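Sodirine (task planner)

Sodirine is an open-source task planner for household manipulation, written in Python and C++ and maintained by the Rostham group. It turns a short instruction into an ordered list of motions and passes them to a separate controller, which may or may not agree. The name has no agreed meaning, although the mailing list has proposed several.

History

Asanka Barua began the project as a replacement for Gernum, an earlier planner whose behaviour was documented chiefly in its error messages. Version 2 arrived one December with a rewritten grasp module by Yuk-lan Tam and a licence file somebody had finally filled in. The Gernum configuration format was kept for compatibility, and has been regretted in every release since.

Design

Planning takes place in simulation. Each kitchen is assembled from a library of appliances, counters and wall finishes, and the planner searches for a collision-free path before any motion is sent. Candidate paths are scored on clearance, joint travel and a term labelled "politeness" in the source, whose author has declined to elaborate.
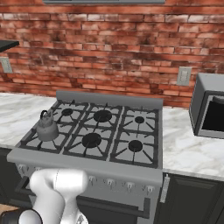

The search stops after 10 failed attempts, at which point Sodirine reports success with warnings. This behaviour is configurable. The default colour for warnings is grey, on a grey background.

Testing

The regression suite holds 3,352 kitchen tasks, most involving cookware and the knobs of a range. Results are compared using the Jankauskaitė score, a measure that penalizes unnecessary motion — and, by a quirk of its arithmetic, favours robots that stay perfectly still.

Contact the editors | Text available for reuse with attribution | Back to top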